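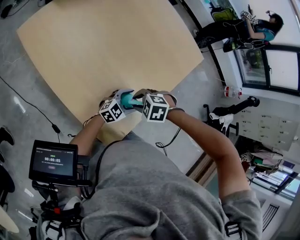 *Cubes on both hands, hand-held gripper ready at the table. Timer at five seconds.*

## Tips for recording good examples at the workshop table

These are my notes from the recording work in Dillstead. I wrote them first for myself, then Helmi Ojala asked me to put them on the page so the new people can read them before their first day. We collect examples of small hand tasks (folding, sorting, opening boxes) for a learning system called Tanui. Our goal for February is 3,000 good recordings.

**Before you start**

- Put the cubes on while you sit. Tighten the strap until the cube follows your hand, but your fingers must stay warm.
- Check all the printed faces of the cube. A small piece of tape on a marker can spoil a whole morning, as I learned with my first 28 recordings.
- Wear long sleeves which are not too wide. A wide sleeve falls over the marker when you bend forward.
- Let the cable make a soft loop between the wrist and the body. If it pulls when you stretch your arm, give it more length.
- Look where the power cords go on the floor, and keep your feet on one side of them.

**During the recording**

- Look at the timer one time, after you press start. When the numbers are moving, forget it and look at your work.
- Wait 2 seconds with still hands at the beginning, and the same at the end. It is easier to cut the recording later.
- Move as you move at home in your kitchen. Many people become very slow when they know they are recorded, and the system then learns this slowness.
- If you drop the thing, pick it up and continue. We keep these examples also. Only stop if the gripper itself falls.
- Don't cross your wrists. One cube will hide the other.
- Change the starting place of the object every time, even by a hand's width.

**Cleaning and storing**

Wipe the cubes with a dry cloth. I used window spray once and the print became shiny, so the markers were read badly under the lamp. For the gripper fingers a little dish soap on a damp cloth is enough. Nafula Mugo keeps an old toothbrush for the hinge and it works better than anything we bought.

Roll the cables in wide circles and close them with a cloth tie. Open the straps fully before you put them away, or they keep the bend.

**For tired shoulders**

The harness feels light in the morning and heavy after lunch. I move the buckles a little higher after the break. Some 500 recordings came from me with the buckles too low, and my neck remembers it. Stand up between two sets, and drink something away from the table.

If you know a better way to clean old glue from the straps, please write it in the Bradero notebook, on the last pages.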